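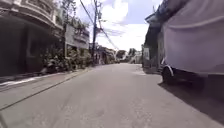
Tramo 17, eje de la calzada. Asfalto gris con manchas claras; acera elevada y bordillo en el lado izquierdo.

Galería de calles residenciales — Barrio Torvik

Esta página reúne el material gráfico del inventario de viario local del barrio Torvik. La ficha de cada tramo recoge sección, pavimento, acera, arbolado y tendidos aéreos. La escala de los planos asociados es 1:500; el plano de conjunto se entrega a 1:1000.

Notas al tramo 17

Calzada: superficie lisa, con huellas tenues de rodadura. Trazado recto hasta el fondo de la calle, donde quedan unas edificaciones bajas de muros claros.

Edificación: viviendas de varias plantas a ambos lados. En la margen izquierda, balcones con barandilla curva y, a continuación, un segundo edificio claro de balcones superpuestos, algo retranqueado.

Vegetación: macetas y arbustos al pie de las fachadas, en banda continua. Las copas de los árboles rebasan las cubiertas. Las macetas se anotan como elemento móvil y no computan como arbolado.

Tendidos: poste alto en la margen izquierda, con cables que cruzan en diagonal hacia la derecha. Se clasifican en el grupo 5 — líneas aéreas sobre calzada — a efectos del plano de servicios.

Estacionamiento: una motocicleta junto a las plantas, al borde de la acera. No se representa en planta.

Edición y maquetación: Trorell. Las fichas completas se consultan en la sección Inventario, ordenadas por número de tramo.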